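Sorting the bracelets

February, by Chathurika Kumarasinghe
4 minute read

The bracelets had been living in a drawer with batteries, a tape measure and two dead phone chargers. Cord ones knot themselves round anything with a prong. After the third morning spent picking a thread out of a charger plug I decided to go through the lot.

The working surface matters more than the container. Beads on a bare bedspread sink into the weave, and beads on a table roll off it. I put a plastic tablecloth over the bed, the checked wipe-down sort. The mattress gives a little, so a dropped bead tends to stop where it lands or runs into the nearest wrinkle. I did not smooth the wrinkles out. The drawback is glare. With the window light on it the plastic is hard to look at for long, and small clear beads are easy to lose against it.

For a tray I used a shallow white cardboard box. White shows up dark cord, metal and coloured glass equally well, and the low wall is enough to keep things in while still letting a hand in flat. I had considered one of the Endari divided trays from Dewan, at 900 rupees, but the compartments are too small for a rigid bangle and I would have ended up with the same box beside it.

Metal first, on its own. Metal scratches metal and it also scratches beads, so I check each bangle before anything else goes near it.

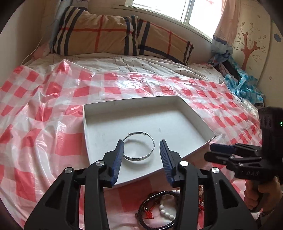 Silver bangle in the box, the rest still waiting on the cloth.

The thin one has an engraved band along one side and closes with overlapping ends, each wrapped round the other to form a small collar. On this type the collars are the part to look at. They are meant to slide so that the ring can be opened out and closed again, and if a collar has worked loose the cut end of the wire will catch on a sleeve. I run a thumbnail over both. If it snags, the bangle goes in an envelope for the repair shop on Doten Road, who charged me 200 for the last one. Cleaning is a dry cloth only. I stopped using paste on engraved pieces after it dried white in the lines and took an evening with a soft toothbrush to get out.

Then the strung and braided ones. I sort by what holds them together:

Elastic. Stretch gently and look between the beads. Cloudy or furry elastic gets cut and restrung before it chooses its own moment. Large beads wear it faster, being heavier, so those get checked twice.

Thin cord. Look at the knot and at the length just either side of it. A faded knot is fine. A flattened one usually is not.

Braid. Mostly indestructible. Check the tie, and trim nothing until you are sure which end is structural.
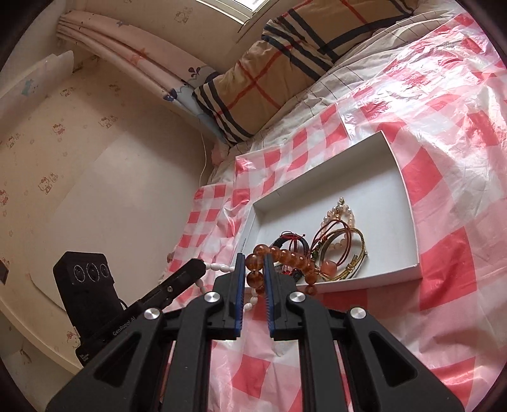 Amber-brown beads, small white ones and the braids, part way through.

The translucent amber-brown beads are a nuisance to store because they are big enough to trap everything else underneath. The small oval white ones slide under them every time. The dark red cord bracelet with the green bead loops over itself if left alone, and I have given up trying to make it lie in a circle. The gold and dark braid, tied with gold cord, holds its shape and can go anywhere.

For storage, big beads go in a layer of their own with a sheet of tissue over them. Braids and cords are laid out as rings and kept to one side. Metal goes in a cloth pouch. I bought a reel of Distard elastic for restringing, 200 again, and it is slightly too thick for the small beads, so those will have to wait for a finer one. I should have measured a hole first.

The chargers have gone to recycling. The batteries are still in the drawer.

Contact | © Chathurika Kumarasinghe | Back to top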